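Home Contents Chapters Glossary Index

Chapter 2: Saying Sorry, and Who Has to Say It

By Preben Hallgrímsson
December 2018

I grew up in Nurnside, where the council ran two children's homes and hardly anyone asked what went on inside them. I certainly didn't. I walked past one of them on my way to school for years, and it was only when I trained as a social worker that I started to wonder who checked on the place (and who was supposed to).
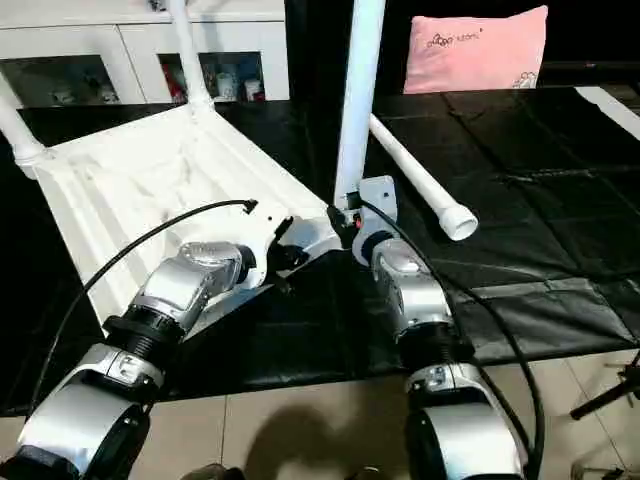
2.1 Who is in charge?

When a child goes into care, the council takes on many of the jobs a parent would do. It picks the placement, sends someone to visit and writes things down — or ought to! I once read a file of 400 pages in which the child's own words filled less than one.
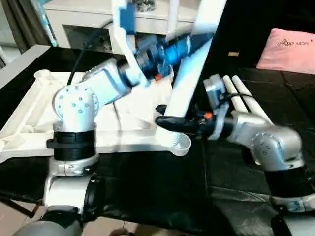

Fig. 2.1 White plastic frame on a black cloth, with two robot arms.

So what happens when a grown-up comes back and asks for that file? In this chapter we'll follow a request from the first letter to the final reply, and I'll tell you where I think it tends to go wrong.
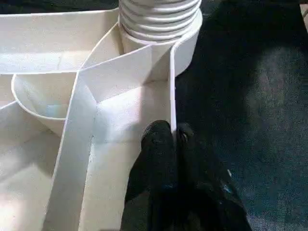
I'd like you to keep one question in mind as you read, and we'll return to it in Chapter 3. Can a council be sorry for something its present staff had no part in? My own students argue over this every January, and I've changed my mind on it more than once.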